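Intro to Automation, Unit 6: Notes from the Zistley open day

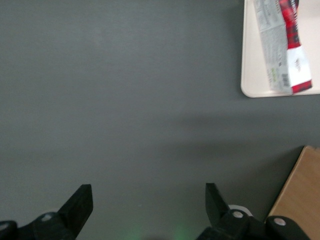 Wrist camera view: gripper open, snack wrapper on the tray at upper right.

I promised I'd type these up before the quiz, so here goes. We got to Zistley a little after 2 and went straight to the pick-and-place table, which is the part I want you to remember (the cafeteria was good too, but it won't be graded!).

Wrappers are hard. A cardboard box has nice flat sides and the fingers just close on them. A crinkled wrapper throws highlights all over the place, and it bends when you squeeze it — so the grip point the camera picked may not be there anymore once the fingers arrive. Go back to the unit on grasp planning if that sounds new.

Our host from Plasow ran the planning software, Skedex, on the big monitor for 30 minutes and took every question we had. Two things from that talk:

Wrist camera: sees the object up close, but loses the rest of the table as the arm comes down.
Fixed overhead camera: sees the whole table, but the arm gets in its way.

Most of you liked having both, and so do I.

For next class, write up 5 objects from your own kitchen and tell me where you'd put two fingers on each one. Sketches are fine — mine are terrible. Bring your Pirihi worksheet too, we'll finish the last page together.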